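Small spaces: Merja Ojala on the pleasure of a well-divided box

8 Sep 2021

Merja Ojala answers the door with a pencil behind her ear and a handful of glass-headed pins, and it takes her a moment to decide which one to put down before we can shake hands. She mends beads, buttons and bits of costume jewellery for a living, in the back room of a terraced house she shares with her sister, and she has been putting off this interview since March. "I thought you'd want to see it tidy," she says. "Then I thought, well, the tidying is the part I like talking about."

She really does like talking about it. Within a few minutes we are on to compartments, and she is off.

"People buy a box with lots of little square holes and think they're sorted," she says. "But you can't get your fingers into a square hole! You end up tipping the whole thing out to reach one bead. What you want is a rounded floor, so you can slide the bead up the side with one fingertip. It's such a small thing and it makes me so happy, every single day."
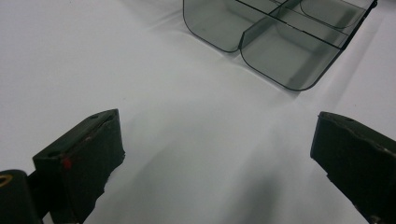
Her rule is that nothing gets sorted until it has been spread out. She works on white, always, and has done since her first job, repairing necklaces at a shop called Clisura. The owner there kept the worktops dark green, and Merja spent whole afternoons hunting for jet beads that had rolled a hand's width away. "I went home with such headaches. The first thing I did when I had a table of my own was make it white. You see everything. You see the chips, you see the odd one that doesn't belong with the others, you see the crumb from your toast as well, but never mind that."

The big sort happens twice a year and takes her 11 days, in between paid work. She starts with buttons, as they are the easiest to be firm about. Then clasps, then beads by size, and colour last of all. I ask why colour comes last and she laughs.

"Because it's the fun bit! If I did colour first I'd never do anything else. My sister would find me in the middle of the night with 16 kinds of blue."

She has around 400 buttons from one coat-maker alone, a firm called Kudholm that closed before she was born. They came in a biscuit tin from a customer named Ngô, who had no use for them and couldn't bear to throw them out. Merja has sewn some on to coats of her own and given others away. The rest she is keeping for the right repair, and she says this without a trace of guilt.

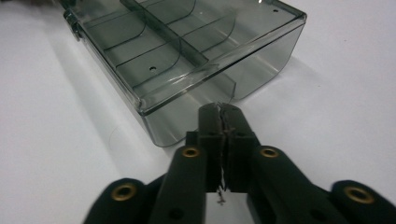
Seeing into a box from the outside matters to her nearly as much as the shape of it. She used to be a great one for labels, and there was a time when every drawer in the room had a card on the front, written in her best hand and usually wrong by the end of the week. Now she goes for see-through storage wherever she can. Smoky grey plastic suits her very well - the curved partitions show as dark lines through the side, with the straight divider running down the length of the box beside them, and she says she can find her way about by those lines alone. "Clear plastic is a bit too bright for me. With the grey you get an outline, and pale beads look lovely in it, like pebbles in a puddle."

Has she ever been tempted by wood? She has, and she was. There is a chest from a maker called Aden on the landing, with shallow drawers, which she bought with her first proper earnings and still dusts with a paintbrush. It holds thread now. "It's beautiful, but the drawers stick when it rains, and I need my clasps when it rains too."

For anyone starting with a jumble of their own, her advice is cheerfully unambitious. Pick one jar. Put a sheet down. Leave a compartment spare for the things you can't name yet, and let yourself have a good look at them before deciding.

"I've got a spare one going at the moment," she says, reaching for the pins again. "It's got a hook in it, and half an earring, and something that might be off a clock. I'm having a lovely time with it."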